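Small Object Grasping in Simulation: Final Report
Project group 3, Robotics Laboratory Module
Report compiled by Tyson Lapointe

1. Background

The module asks each group to choose one handling task and solve it in simulation before any time is booked on the arm in the Morris laboratory. Our group chose to pick up a single die from a table and set it down inside a marked area. The task was taken from the Carnier task list, where it is graded as moderate. The difficulty lies in the size of the object. A die leaves little surface for the fingertips, and a small error in approach height either pushes the object away or brings the fingers down on the tabletop.

2. Aim and scope

The aim was a controller that could complete the pick from a start position chosen at random within the reachable part of the table. Setting the die down with a chosen face upwards was considered in December and dropped. Lighting was varied between runs, but the table and the gripper were not.

3. Simulation set-up

All work was done in Duko, the simulator used in the first half of the module. The arm model was supplied with the course files. The gripper model is a two-finger linkage type with separate fingertip pads. We changed only the friction value of the pads and the closing speed.

The die was modelled as a rigid cube. Early tests used the default contact settings, and the cube shook visibly when gripped. Halving the time step removed most of the shaking, at the cost of slower runs. The shorter step was kept for everything reported in section 5.

The controller receives one input picture from a wide-angle camera carried on the wrist, together with the joint angles. No overhead camera was used. Firnberg, the group that took the same task last year, had relied on a fixed side view, and their report notes that the gripper hid the object during the last part of the approach. With the wrist view the fingers are always in the picture, and the object lies between or just beyond them when the arm is correctly placed.

4. Method

The pick is divided into 2 stages. In the first, the object is located in the camera picture and the arm moves until the die is close to a target point between the fingertips. In the second, the arm descends in a straight line, the fingers close, and the arm lifts.

Location is by colour threshold followed by a size check. The threshold was easy to set for a white object on a wooden surface. Shadow caused more trouble. The arm throws a large, uneven shadow over the table, and when the die lay inside it the brightness fell below the threshold and the object was lost. We replaced the fixed threshold with one worked out from the area next to each candidate.

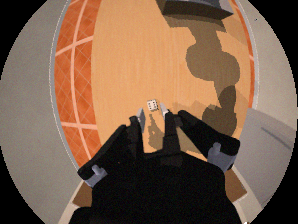
Figure 1. Wrist camera view in simulation, with the die near the fingertip pads and the arm's shadow on the right half of the table.

The target point was first placed at the centre of the picture. This was wrong for our purpose, as the camera is not mounted in line with the closing direction of the fingers. The point was moved by hand and then fixed.

5. Results

The final test consisted of 21 runs with new start positions. The die was lifted and held in 18 of them. The remaining 3 failed in the second stage: in 2 the die turned as the first pad touched it and slipped out, and in the other the descent stopped too high. Location did not fail in any run of the final test, including those with the die in shadow.

6. Remaining work

The turning fault could be reduced by lining up the fingers with the sides of the die before the descent - at present the wrist angle is left as it is. The stopping height should be taken from the table contact instead of a stored value. Both changes are to be tried in the Thursday session before the controller is moved to the real arm.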